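Rivdale Robotics Club Board > Projects > Tidy-up task, spring term

rekha_v
Posting where we are so the people who missed the last session can catch up. The task is still the one we picked in November: pick up trash and get it into the bin, no human help once it starts. We ran 30 attempts. 20 counted as good under our rules. Of the other ten, 9 were bags and one was a paper cup that rolled under the cabinet.

So bags are the problem. Cups, cans and boxes are fine now. Bożena wants to change the gripping and I want to change the release. Please read both before you vote on what we do with the next lab slot.

bozena_g
My side of it. The grip point is picked from the middle of whatever the camera finds. For a can that works. For a bag the middle is mostly air, so the fingers close on one layer of film and the rest hangs wherever it wants. I'd like to pick the point where the plastic is bunched up the most. I have code for that half done. I need one more evening on it.

rekha_v
I don't disagree that the grip point is bad. I just don't think it's what costs us the points. Seven of the 9 were held all the way to the bin. They failed after that, when the bag stayed on one finger after opening. 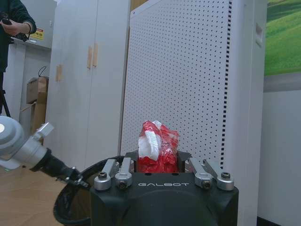 Release is what I want to work on, and I think it can be done without touching the vision code at all. Right now we open the fingers to full width in one move and go straight back to home. I'd open, wait a second, close a little, open again, and tilt the wrist. Look at how the red and white bag sits between the finger links, all twisted and sticking up out of the gap. A bag bunched like that has folds that can hook on the end of a link, and one quick opening won't always free it. The shake adds four seconds per item. We have the time.

uchenna.ajayi
Do we have the time though? The Ukeck rules give the whole run a fixed limit and last year's teams lost points for slow cycles. Four seconds times every item adds up. I'd only do the shake when the item is tagged as a bag.

rekha_v
Fine with me. The tag is already in the log so it's a one line check.

toneo_fan62
New member here, sorry if this was covered. Why not use the second arm to pull the bag off? It's over by the bin anyway.

bozena_g
We tried it before you joined. Two arms near the same bin means they have to plan around each other and the planner gave up a lot. When it didn't give up it was very slow. I wouldn't go back to it this term.

toneo_fan62
OK thanks.

uchenna.ajayi
I would go back to it. The planner gave up because we had the bin modeled as a solid block. If it's modeled as a round wall with an open top there is room for both wrists over the rim. I said this at the time.

bozena_g
You did, and you also said you would write the bin model.

uchenna.ajayi
Fair. I'll write it. Give me until the next meeting.

Annapurna A. (advisor)
A few points from me.

Please test one change at a time. If grip and release both change in the same session you won't know which one helped, and you will have to write that part up in the report.

Use the same set of bags for both tests. Last time someone brought in thicker ones halfway through and the numbers before and after can't be compared.

Liner goes over the rim of the bin, all the way around, before each run. If it slips in, stop the run and fix it.

The report draft is due to me on 20/02/2024. Mechthild Gasser from the Poduval lab has agreed to read it too.

rekha_v
Understood. Votes so far: release first, me and Uchenna. Grip first, Bożena. Anyone else?

toneo_fan62
Release first, if I get a vote.

rekha_v
You do.

bozena_g
OK, release first. I'd still like the grip test in the session after that. And can whoever has the bag of test bags please put it back in the cabinet, left door.

uchenna.ajayi
I have it. Will bring it.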